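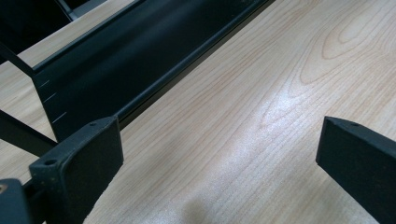
Black metal channel and the two-finger gripper on the bench at the Kostcombe shared workshop.

KOSTCOMBE – Members of the shared workshop in Kostcombe are building a hand-held gripper and a small arm to go with it, and they expect to have the two working together by January.

The gripper came first. It has two dark fingers facing each other and is carried by hand, so a person can work through a task at the bench before the arm is asked to try it. The arm is still in pieces. Its base casting came from McKinnon, a surplus dealer in Fuvmont, and the motors were taken from a pair of retired label printers.

The group, which calls the project Sunance, meets in the evening and has 13 regular members. Most had never built anything with a motor in it. They have spent more than 40 hours on the fingers alone, mainly on the angle of the tips, which kept sliding off flat metal parts in the early versions.

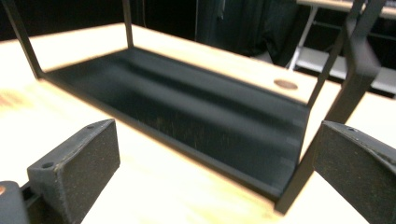 Metal furniture parts and racks were chosen for the first round of practice. Thin bars are hard to grip squarely, and a wide tray can tip if it is picked up too close to one end. The members want the arm to lift a tray, turn it and set it down again without scraping the tabletop. Glare off the pale wood has been a problem for the software, and the group plans to try softer lamps before buying a different lens.

Money for the build has come from dues and from a parts sale held in the workshop yard. Members pay 30 dollars a month, which covers bench time, power and use of the drill press. The control board was the largest single purchase so far.

Drawings for the fingers will be left in a binder by the front counter for anyone who wants to copy them. The workshop will open its doors to visitors once the arm is bolted down, with demonstrations starting at 7 p.m. Entry is free, and children must come with an adult.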